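Workshop and Domestic Automation > General > Can any of it do the washing-up yet?

gritstone_k
Splitting this off from the thread on pallet wrapping because it was getting in the way there. The claim made in that thread was that household chores are "basically solved in simulation" and that the remaining work is mostly hardware cost. I disagree with both halves. Tidying a kitchen worktop is harder than most of what we automate on a shop floor, and simulated results say less about it than people want them to.

For reference, my day job is machine tending. We load blanks into two lathes from a tray with fixed pockets. The cell runs unattended until something jams. I would not call it clever. Every part is in a known place, the light never changes, and the door of the machine is either open or shut because a switch says so. Take away any one of those and I have to send someone to stand next to it.

tallow
I made the claim, so I'll defend the first half. The Zenosen release has 31 kitchen tasks, including opening a wall cupboard, turning a tap on, moving food from worktop to sink and back, and putting things on plates. The better policies now get through most of them. Three years ago they got through almost none. I don't see how that counts as nothing.

gritstone_k
I didn't say it was nothing. Which ones do they fail on?

tallow
Doors, mostly. Anything hinged. Then anything where the object starts close to another object. Pick and place from a clear patch of worktop is fine.

pinchvalve
Doors are the interesting case. A robot pulling a hinged door has to move along an arc fixed by a hinge it may not be able to see, while holding a handle that rotates relative to its own fingers. If the estimate of the hinge position is a bit out, the arm either drags the handle out of its grip or loads up the joint. On a real cupboard you also have a soft-close damper, or a sticky catch, or a hinge screw that has worked loose. The simulated hinge is usually one joint with a friction value.

And once the door is open it stays there, in the way. It blocks the arm and it blocks the camera. A person steps round it without thinking. I have seen more than one policy open a door correctly and then do nothing useful afterwards, with most of its view full of door.

oldham_coupling
Seconded. We had the same trouble with guard doors on a test cell. The fix was to take the doors off and use a light curtain, but I don't suppose that is acceptable in a kitchen.

tallow
You could have open shelving.

oldham_coupling
You could have a lot of things if you rebuild the house around the machine. At that point it's a factory cell with a kettle in it.

northlight_rig
I run evaluations on simulated kitchens, the Hoshino layout mainly, so I can add something on the occlusion point. Short write-up below, copied from our own notes page with the internal references taken out.

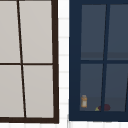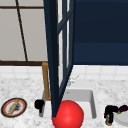
Stustport, May

The Hoshino runs were set up to check how much a policy depends on a clear line of sight. All rendering is simulated. The kitchen has glazed fronts, a white tiled wall, a marble worktop with a sink let into it, and food and small containers as the objects.

The first view is a good example of what we call low-information input. A pale brown-framed window on one side, a navy frame with darker glass on the other, and the only things a policy could plausibly act on sit low behind the navy one: an amber bottle, something yellow-green, and a dark red item directly across the base of a glazing bar. The bar divides the red item into two regions. A segmentation model has to decide whether that is one object or two, and it changes its mind from step to step. A person doesn't notice there was a decision to make.

The second view has the worktop in it, with what we would label an open cupboard door, nearly edge-on, passing in front of the left half of the sink. The brass-coloured tap goes up beside it and the spout is lost behind the rail. Anyone planning to put something into that basin has to infer where half of it is. The large red sphere at the bottom overlaps the front edge of the sink as well. The long tan item on the plate to the left is clear of all this and would be scored as easy, at least for locating it. Whether a model would call it a rolling pin or bread is a separate matter, and I wouldn't bet on either.

We ran 900 attempts across 7 variations of the layout. Success with the door shut was acceptable. With the door open it fell by roughly half on anything that involved the sink, and hardly moved on tasks at the far ends of the worktop. Most of the lost attempts were not drops or collisions. The arm stopped short, waited, and timed out.

tallow
Thanks. That is more useful than the leaderboard. Was the policy given a second camera?

northlight_rig
Wrist camera, yes. It helps once the hand is already near the object. It does not help much in deciding where to send the hand.

pinchvalve
On the red item behind the bar: did you try simply remembering what was seen earlier? If the door was shut a moment ago, the basin was visible then.

northlight_rig
Tried with a short history. Better on the sink tasks, slightly worse on everything else, as it started acting on positions that were out of date. A longer history was slower and no better. We have not tuned it properly.

gritstone_k
This supports what I was saying. In my cell a stale position can't happen. Nothing moves unless the cell moves it.

tallow
It supports the idea that occlusion is unsolved. It doesn't support the idea that simulation is useless. The fault was found in simulation, cheaply, and you would not have had 900 tries on a real kitchen without breaking some of it.

gritstone_k
Fair. I'll withdraw "says less than people want" for finding faults. I keep it for claiming success. A failure in a tidy simulated kitchen will very likely be a failure in mine. A success there tells me very little about a greasy handle.

oldham_coupling
Glass is another one. Depth cameras on real glazed doors return whatever they like. Our Rolturia sensor reads the back wall through a clear guard on one pass and the guard itself on the next. I would want to know how the simulated depth treats a pane before I trusted any of the cupboard numbers.

northlight_rig
It treats a pane as a surface or ignores it, depending on a setting. Neither matches a real sensor. We leave it on "surface" and say so in the report.

pinchvalve
Then the cupboard numbers with the door shut are probably generous too, if anything is meant to be recognised through the glass.

northlight_rig
Colour images go in alongside the depth, so not entirely. But I wouldn't argue.

dunnage
Reading along from the shop-floor side. What would you actually trust one of these with today, at home, unattended?

oldham_coupling
Floor vacuum. Mower, with a fence.

tallow
Moving unbreakable things from a clear worktop to a clear tray. Supervised for the first month.

pinchvalve
Same as tallow, minus the unattended part. I'd have it wipe a flat surface as well, if somebody else cleared it first.

dunnage
So I clear the worktop and it wipes.

pinchvalve
Today, yes.

gritstone_k
northlight_rig, if you rerun with the door left half open instead of fully open, could you post the split for sink tasks? That is the position ours gets left in.

northlight_rig
Can do. The door angle is a parameter. I'll put it in the next batch and add the table to this thread.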